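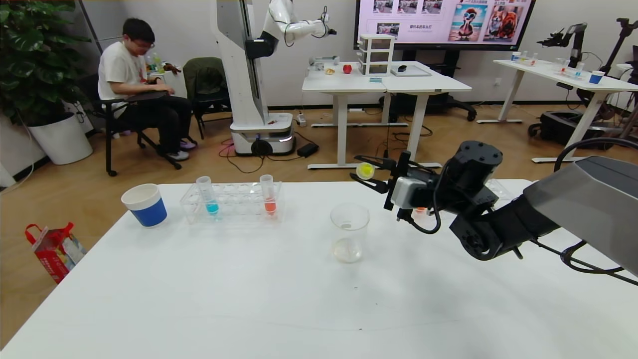 A small ball held over a clear cup in a two-finger parallel gripper, test tube rack at left.

Gripper comparisons are mostly published as pick rates, and pick rates are the wrong number for bench work. The Skistell and the Cestell both cleared 1,000 picks in our May trial with the same count of drops: 2. On that basis Craig Pollock wanted to buy the cheaper one. I argued against it, and I still do.

A ball is a forgiving part. It centers itself between parallel fingers, and an error in wrist angle costs nothing. A tube is long, smooth and round, and it can turn about the line between the two finger pads. If it turns 5 degrees during a transfer, the pick still counts as a success. The pour that follows does not care about the pick.
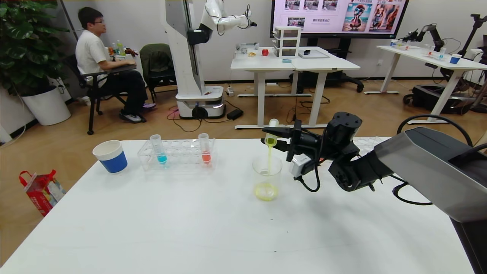
Pouring puts the load where the pads are weakest. As the liquid moves toward the mouth of the tube, so does the center of mass, and the torque on the contact patch changes through the whole motion. A wrist camera sees little of this when the fingers block the view. Keir Buchanan prefers to fix it in the Ikeda controller by slowing the last part of the tilt. That helps, but it tunes around a pad problem.

My proposal for the Derholm bench is plain. Report tube angle in the grip before and after a 90 degree wrist rotation, with the tube part full, for every gripper on the list. Keep the ball test as a check on calibration and leave it out of the ranking.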